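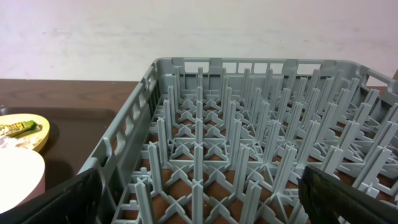

Section 8. Working rules for rack loading

Read this section before you touch the arm, including if you have used a Skadley cell at another site. The Carcombe people do several of these steps in a different order and are very cheerful about it. At Mumcombe we do them in the order printed.

8.1 Before power-up

1. Put the peg rack on the table with its open side up and push down on each corner. If it rocks, find out why. A folded napkin under one corner is not a levelling system.

2. Check that any tray beside the rack is sitting flat. A tray edge may run under the rack only if the rack still passes the corner test in step 1.

3. Look along the rows of pegs for any that are bent or snapped. Swap a damaged rack for a good one and tag the bad one. Do not put it back on the pile, where it will be found by the next person, and the next.

4. Run a gloved finger over both gripper pads. Grit and dried sauce count as damage until wiped off.

5. Confirm the e-stop is within reach of where you will be standing. "Within reach" means your arm, not Gilang Jugah's.

NOTE: The cell does not know what is on a plate. Wrappers, tissues, cutlery and half a sandwich are all, as far as Perron is concerned, part of the plate. Scraping is a human job. Put wrappers and paper in the bin before the plate is offered for picking.

8.2 Teaching the approach

1. Select TEACH and confirm the amber lamp is on. If the lamp is off and the screen says TEACH, believe the lamp and call Nabila Gunawan.

2. Jog the open gripper above the rim of the rack, then across. Never across, then above. The rim always wins, and so does the invoice.

3. Line up on the gap between two rows of pegs. Use the wrist view for this, but check it from the side as well. The wrist camera sits low and close, and it makes the nearest peg look like a lamp post and the far ones like a comb.

4. Lower in slow mode until the fingertips are just clear of the peg tops. Save the point with a name a stranger could understand. Programme 344 still contains a point called "here-ish", and we have all agreed to stop asking.

5. Raise to the clear height and save that too.

CAUTION: Do not teach by gripping a peg to "feel" the position. Pegs flex. The arm will record a location that stops existing once you let go.

CAUTION: Handle openings in the rack wall are for hands. Do not route the gripper through one to save travel, however elegant it looks on the screen.

8.3 First run

1. Clear the area of people who have come to watch. Visitors stand behind the yellow line.

2. Run the programme empty at slow speed, 2 full cycles, with your hand at the e-stop. Coffee goes in the other hand or, better, in another room.

3. Run it again with one clean plate. Stop if the plate touches a peg on the way down, even if it then slides in nicely. Sliding in nicely is a near miss with good manners.

4. Only then go to normal speed. Sign the sheet with your own name.

NOTE: If the rack is moved, nudged, swapped or leaned on after teaching, go back to 8.1. Yanti Setiawan has heard every version of "it only moved a bit" and will send you back anyway.

8.4 Stopping and handing over

1. Park the arm at HOME with the gripper open. Do not leave it over the rack at the end of a shift.

2. Switch off at the panel, lock it, and hang your own tag. One lock, one person. Sharing a lock defeats the colour coding, to say nothing of the point.

3. Write down anything odd, including things that fixed themselves. Those are the ones Zahira Tarigan wants most.

4. Tell the incoming operator out loud. A note stuck to the pendant has been tried.

Changes to this section go through Ruaridh MacRitchie. It was last revised in May, when step 4 of 8.2 got longer. Pencilled amendments in the margin have no standing, although some of them are quite good.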